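5 min read

Tastoso Publishes Upkeep Routine for Its Niver Block-Picking Cell

JAKAB, November 30, 2023 – Tastoso today released the full setup and maintenance routine for Niver, the one-arm picking cell it has run at its Jakab workshop since June. The routine covers mounting, cable dressing, gripper care, the work box and the daily checks. It is free to download and may be copied and changed by anyone who runs a similar cell.

Niver is a small cell. It has one robot arm, one gripper, one open box on a table, and a set of plain colored blocks that the arm picks up and puts down. Tastoso uses it to try out grasping software before that software goes to customers. The cell runs for long stretches with the same few motions, and most of the trouble it has given the company has come from wear and from things working loose.

"We had good notes on the software and almost none on the hardware," said Zsófia Sárközi, who looks after the cell. "When the gripper started dropping blocks, we spent two days on the code. The cause was a finger screw that had backed out."

The finger screw fault took place in the first weeks of operation. After it was found, Tastoso began keeping a written log at the cell. The log now has 134 entries. Of those, 64 concern cables or connectors, and that share decided the order of the published routine, which starts with cabling.

Cables

The arm carries its gripper cables on the outside. Tastoso's first layout pulled them tight along the links and tied them at short intervals. This looked neat, but the wrist could not make a full turn without putting strain on the connector at the end. Two connectors were replaced before the layout was changed.

The current layout leaves a loop at the wrist. The routine tells the operator to move the last joint slowly to each end of its allowed travel, watch the loop the whole way, and add slack if it draws tight at any point. The loop must also stay clear of the fingers at the lowest picking height. Ties go on the wide parts of the arm and are left loose enough for the cables to slide.

Cables are checked by hand at the start of each shift with the arm stopped and the drives off. The operator runs a thumb along the jacket of each one and feels for flat spots and nicks. A nicked cable is replaced the same day. Tape is not accepted as a repair on any moving cable, though it may be used to mark a position.

Where several thin cables meet, the routine asks for a label on each strand before anything is unplugged. Tastoso skipped this step once and lost an afternoon.

Gripper

The gripper comes off every 500 hours. The fingers are wiped down, the screws are taken out and cleaned, and a drop of medium-strength threadlocker goes on each before it is put back. The tips are looked at under a lamp. Small marks are fine. A tip with a chipped edge is changed, and the one across from it is changed along with it so that both close to the same line.

After the gripper goes back on, the tool offset has to be measured again. The routine uses a simple touch test: the arm comes down at low speed over a single block lying in the middle of the box, stops above it, and is stepped down by hand until the tips sit just over the top face. The reading is written in the log and compared with the last one. A change larger than the limit printed in the routine means the gripper is not seated properly and has to come off again.

Work box

The box takes more knocks than any other part of the cell. Blocks are pushed into the walls, and now and then the gripper meets a wall as well. Scuffs on the walls and floor are left alone unless they confuse the camera software or catch the edge of a block.

The box is held to the table so that it cannot creep. Tastoso tried screws and double-sided tape before settling on ordinary spring clamps, which can be moved quickly when the box has to be shifted. The corners of the box are measured from the table edge once a week. If it has moved, it is put back to its marks; the program is not adjusted to follow it.

Blocks are thrown in without any set pattern before a run. They should lie in a single layer. Any that come to rest standing against a wall are knocked flat by hand before the arm is enabled, and the operator steps back behind the line before pressing start.

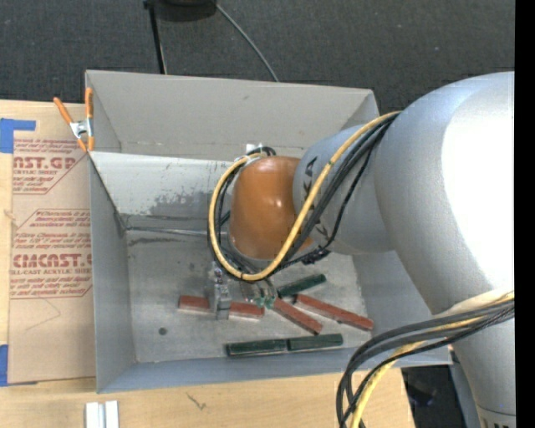 The Niver arm over its work box
Niver picking cell, Tastoso

Red and green blocks are used in the Niver cell, and they lie at mixed angles on the floor of the gray box. The color has no effect on the grasp itself. It lets the operator call for one kind and leave the other, which makes a wrong pick easy to spot from across the room.

Table and surroundings

The routine has a short section on the table. Sheet stock and hand tools may be kept on it during setup as long as they lie flat and outside the reach drawn on the floor plan. Sheets are taped down at the corners so that they do not slide. Before a run at full speed, the operator walks the table once and checks that each item is still where it was left.

Lighting gets one paragraph. Bright light on the upper part of the arm is not a problem for picking, but glare on the box floor is, and the routine asks for a test picture at the start of each shift.

Results so far

Tastoso put the complete routine into use 14 weeks ago. No connector has been replaced in that time. The touch test has caught one badly seated gripper. Dropped blocks still happen, mostly with blocks lying close together or tight against a wall, and the company regards that as a software matter that the routine will not fix.

"It's a boring document and I'm fine with that," Sárközi said. "You can do the morning part while the computer is starting up. The long service takes most of a morning, and I would tell people not to split it over two days, because you will forget which screws you did."

Availability

The routine is available now from the Tastoso support page under the title Niver Cell Care. The download includes the daily check sheet, the long service sheet, a blank log, and a parts list with the sizes of all screws used on the gripper. A version for Plarnetti, Tastoso's two-arm cell, is in preparation. Owners of that cell can use the cable and gripper sections as they stand but should wait for the new version before following the steps for the work box, as the two arms share one box and the clearances differ.

Corrections and questions can be sent through the same support page. Please give the revision letter from the bottom of the sheet.

About Tastoso

Tastoso builds and supports small robot picking cells and the software that runs them. The company's workshop and test area are in Jakab.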